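Section 3: Comparing two needle drivers

I like to run this with both drivers on the same pad and the same thread, or you'll end up blaming the jaws for something the suture did.

1. Seat driver A on the left arm and the Pomum on the right, then home both.
2. Set grip force to 46 on each channel. Zahira goes higher – I don't.
3. Open and close each set of jaws a few times before you go near the pad.
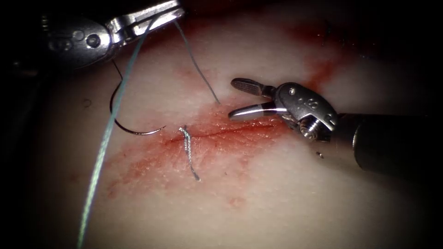 4. Tie your first stitch at the left end of the cut and work right.
5. Swap the drivers between arms and do it all over again (yes, all of it!).

Note: the log stops at 2000 lines, so save between runs.

Caution: never home an arm while its jaws are holding thread. I did it once and Jintana still brings it up.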